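Trurnden's pill bottle sort-out is back, and it's busier than ever

Sat 6 February

If you have a drawer at home full of old orange pill bottles (I do, and I suspect most of Trurnden does too), the folks at the Ogilvie Rooms would love to hear from you. The bottle sort-out is up and running again after the January break, and I stopped in this week to see how it all gets done.

It started as a shoebox by the door. People dropped off their empties, somebody peeled the labels, and the clean ones went over to Okham for the craft shop to use for beads and seeds. Last year the final tally was 2424 bottles! I had no idea a town our size got through that many, and that's only the ones that made it to the box.

The trouble is that plenty of them don't come in empty. Pascal Nolte, who runs the sort-out, told me that leftover pills are the biggest headache by far. Anything with tablets still in it gets set to one side and goes to the pharmacy on Zistivside Road for disposal, and the rest are opened, checked and matched back up with their caps. Caps are a whole story of their own - they roll, they get swapped, and the snap kind won't fit the screw kind no matter how hard you push. The sorting gets done on the wooden tables.
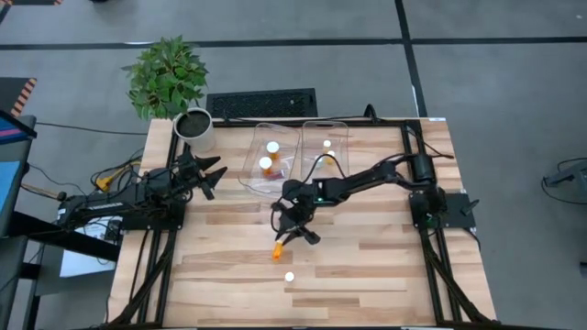
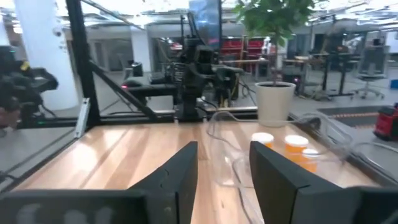 Six bottles in the last one, and not all of them orange:

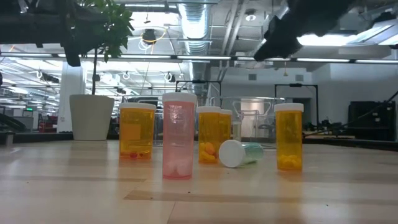
Archie Kinnear wrote in after last month's notice to ask whether it wouldn't be simpler to turn away every bottle with pills in it at the door. Half of his own came from clearing out an aunt's bathroom cabinet, he said, and he would have been glad of a sign telling him where the tablets should go before he made the trip.

It's a fair point, and there's now a sign. It says to take leftover medicine straight to the pharmacy counter, in its own bottle with the cap on, and to bring the bottle along to the Ogilvie Rooms once it's empty. Please don't tip everything into one big jar to save space. Pascal says that happened twice in January and it made a lot of extra work at the pharmacy.

A few other things I picked up while I was there. Soak the labels in warm water overnight and they mostly slide off (mine did, apart from one stubborn corner). Colored bottles are fine, so if yours are pink or green, bring them in. Small ones are welcome too. Please cross out your name and prescription number if the label really won't budge, and let everything dry with the cap off before you bag it up.

Drop-off is in the front hall on Saturdays from 12 to 4, and there's a bin by the side door for the rest of the week. You can bring up to 111 bottles in one go, which I took for a joke until I saw it printed on the sign - that's what fits in one of the Okham crates. If you have more than that, call ahead and Pascal will find you a second crate. The next run over to Okham leaves on the 16th.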